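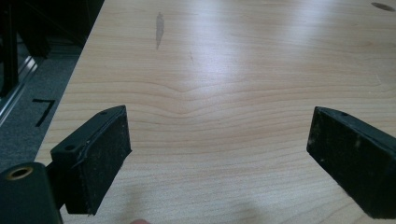
Notice to readers concerning the lending of household papers

January 28, 2018

The purpose of this post is to set out the terms on which I keep, and occasionally lend, the family papers held at Berarach. A number of relatives have written since the new year to ask what the collection contains and whether items may be borrowed. It seemed sensible to reply to all of them in one place.

The collection consists of 162 letters, 50 photographs and one account book. The letters passed for the most part between my grandmother and her sister during the years when the two lived in different countries. The account book belonged to the Arsenault side of the family and records the running of a small drapery shop. It has lost its back cover and the last few leaves. Whether those leaves held anything of interest is not known, and I would be glad to hear from any cousin who remembers seeing the book whole.

All letters have now been placed in date order. Where a letter carries no date, it has been put with the others that mention the same events, and a pencilled slip has been added to show that the placing is mine. Readers who disagree with a placing are invited to say so in writing. Karine Sutherland has already corrected four of them, and her corrections have been adopted. The letter about the flooded cellar, in particular, belongs two winters later than I had supposed, as the baby mentioned in it was not yet born in the earlier year.

Items are kept flat in card folders and stored on the upper shelf of the back bedroom, which is the driest room in the house. Rubber bands, sticky tape and metal clips have been removed wherever this could be done without tearing the paper. In three cases it could not, and the tape remains. A conservator would no doubt wish to deal with it. I do not propose to attempt it myself.

With regard to copying, 190 pages have been scanned so far. The work was begun last April and has gone more slowly than planned, partly owing to the thin blue paper my great-aunt preferred, on which the writing from the other side shows through. A sheet of black card placed behind each page improves matters a good deal. Bilal Ghanem suggested this, and I am obliged to him. The finished copies will be sent to any member of the family who asks for them. There is no charge.
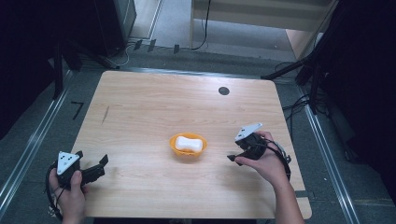 May original letters be borrowed?

Original letters may be borrowed by members of the family for up to one month, provided that they are collected and returned in person. They will not be sent by post.

The photographs are subject to a stricter rule and do not leave the house. Two were lent some years ago for a birthday display and have not been seen since. I make no accusation in the matter, but the rule will stand. Visitors may look at them by arrangement and may take their own copies at the window, where the light is good until the middle of the afternoon.

A word is also needed on names. The people in the photographs have been identified where possible, and each name is written on the folder in soft pencil – never on the print. There remain eleven prints in which I can name no one at all. These will be posted on this site in small groups over the coming months. Readers with older relatives are asked to show them the pictures soon, and to note down what is said even where it seems doubtful or contradicts another account.

The full list of letters, with sender, date and a line on the contents of each, will be made available before the end of April. Requests for it may be left in the comments to this post or sent to the usual address. Please state which branch of the family you belong to, as there are now three correspondents who sign themselves simply "Cousin M."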